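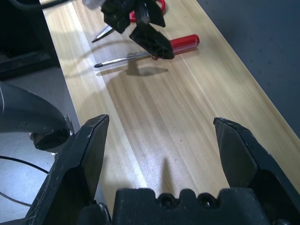 A red-handled screwdriver and a pair of scissors on the bench, with the grippers close in.

Trunby, Jul 22, 2019. There was a good deal of cheerful talk at the Statance workshop this week, where the small software team has put out the second version of Sultana, the planning program that decides which of a robot's two arms should reach for what, and in which order. Anyone who has tried to get two arms to share one narrow table will know how quickly they get in each other's way, and the new version is meant to make that a rarer sight.

The first Sultana, released in January, planned each arm on its own and then checked the two plans against each other. It was a sensible way to begin (and very easy to explain to visitors!), but it did mean that one arm would often stop dead and wait while the other finished its business. 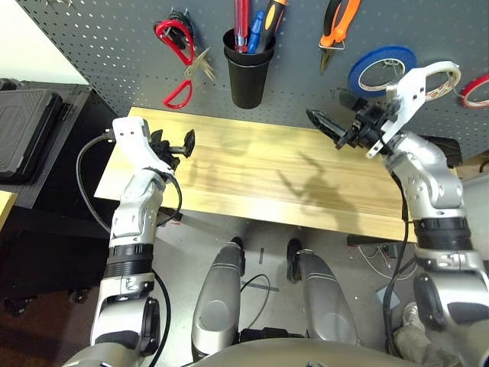 Version 2 plans both arms together and goes over the plan again 20 times a second, so that a small change on the table, say a pair of scissors nudged along a little, no longer sends everything back to the beginning. Mudassar Swati, who wrote most of the new planner, is plainly very fond of it. "I used to watch the old one sit there thinking and I'd want to reach in and do the job for it," he told us over a mug of tea. "Now I mostly keep my hands in my pockets."

The perception side has had some care as well. A companion program called Idel works out where each tool lies and which way its handle points, and passes that along to the planner with a note of how sure it is. Thin, shiny things are still the hardest, Mr Swati says, and a screwdriver shaft under a bright ceiling light can give Idel a bad morning.
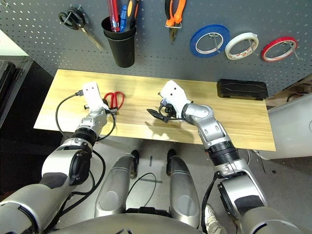 When Idel is unsure, Sultana now asks for another look from the wrist cameras before committing to a grasp. That costs a moment or two, but the team feels it is time well spent, and in their own bench trials of 60 tidying tasks the whole set was finished in 65 minutes, with the longest waits all coming from those second looks.

There is a new replay tool too, which lets you step back through a run and see why an arm chose the path it did. It has already settled a few friendly arguments in the office.

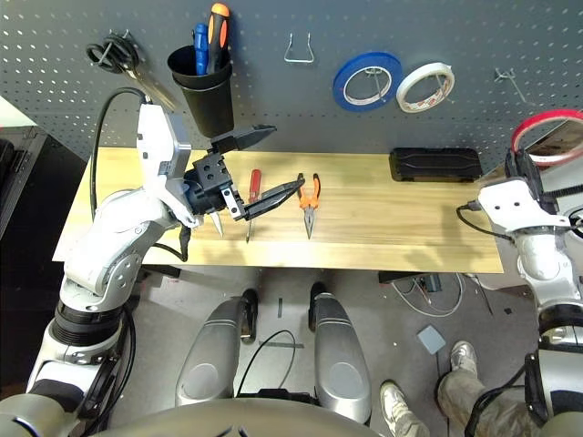

What comes next

The team would like Sultana to cope with handing a tool from one arm to the other, and early work on that has started. Existing users can move to version 2 with their old settings files, although speed limits for each arm need to be entered afresh.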